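Gosby: datos de manipulación a dos manos del club de robótica

Actualizado el 6 de octubre de 2021

Hola, y gracias por pasar por aquí. Gosby es el conjunto de datos que hemos ido reuniendo en el club de robótica Skovik, sesión a sesión y con bastante merienda de por medio. Lo empezamos para nuestro proyecto de curso y acabó creciendo tanto que nos pareció una pena dejarlo en un disco duro del aula (¡con lo que costó ordenar las carpetas!).

Qué contiene

329 episodios de recoger, sujetar y guardar objetos pequeños, grabados con pinzas de mano. Cada episodio dura como máximo 60 segundos y trae el vídeo, la apertura de las pinzas y una frase en español que explica la tarea. Hay 56 tareas distintas; algunas se parecen mucho entre sí, lo sabemos, y para la próxima versión queremos juntar las que se repiten.

Cómo está organizado

episodios/ una carpeta por episodio
tareas.csv la frase de cada tarea y quién la escribió
particiones/ entrenamiento y prueba
notas/ apuntes de las sesiones, tal cual salieron del cuaderno

Las particiones las hizo Marichka Yatsenko, con mucha paciencia, procurando que los juguetes de prueba no salieran en entrenamiento. Si encontráis alguno colado, avisadnos, por favor.

Grabación

Grabamos sobre todo en casas, con luz natural y los muebles donde están siempre. Matvii Kravets preparó las listas de objetos y nos insistió en mezclar piezas blandas, transparentes y con formas raras.
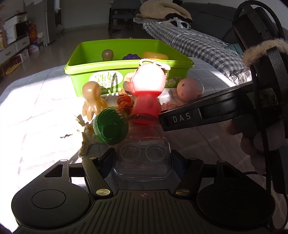 Estuche de lentillas transparente entre las mordazas, con los juguetes y la caja verde lima sobre el mantel de cuadros.

Limitaciones

Los plásticos transparentes dan guerra, y con sol directo las zonas claras pueden salir quemadas. No hemos corregido el color ni pensamos hacerlo. Faltan también escenas nocturnas, que tenemos apuntadas para diciembre.

Uso

Podéis usarlo en clase, en concursos o en vuestros propios proyectos, citando al club. Para dudas, abrid una incidencia en el repositorio; contestamos cuando salimos de clase.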